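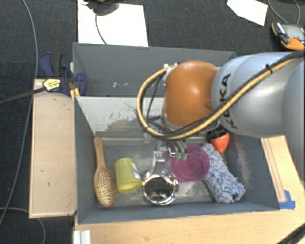 2 min read

The returns hall at Prarken has had a picking arm on its household line since February, and the people who work there have now had long enough with it to say what is different.

Returned household goods used to be sorted entirely by hand. Brushes, cups, bowls, pans and cleaning tools come back mixed together, often without packaging, and each one has to be lifted out of a bin and sent on for checking. The arm, a KUKA with a gripper set up by the integrator Holtidier, now takes the first turn at the mixed bins. Whatever it can't get hold of goes to a person.

On a normal shift the line handles 719 items. Thitima Phetsri, who leads the early shift, says the number has hardly moved, and that the goal was never speed. What has changed is how much bending the crew does. "I used to go home with a sore back most nights," she said. "Now I spend more of the shift looking at things and deciding if they can be sold again."

That part of the job has grown. Four sorters have moved to grading, and they took a training course for it before the switch. Their pay grade went up one step in the spring. Two others asked to stay on manual picking, and both still work the bench at the far end of the hall.

Not everything has gone smoothly. Shiny metal and see-through plastic gave the arm trouble in the first weeks, and the stop signal went off often enough that people learned to ignore it – a habit the shift leads have worked to undo. Every stop now gets logged, and one person per shift is named to answer it. Breaks have also become harder to line up, as someone trained must be on the floor whenever the arm is running.

Chutima Ratanaporn from the works council wants the rotation looked at again. Under the current plan a person can watch the arm for 90 minutes at a stretch, and she says that is too long for a task with so little to do. Management has agreed to try shorter turns.

A second arm is planned for the Samarakoon building. Staff there can sign up for a visit to the Prarken line through their shift lead.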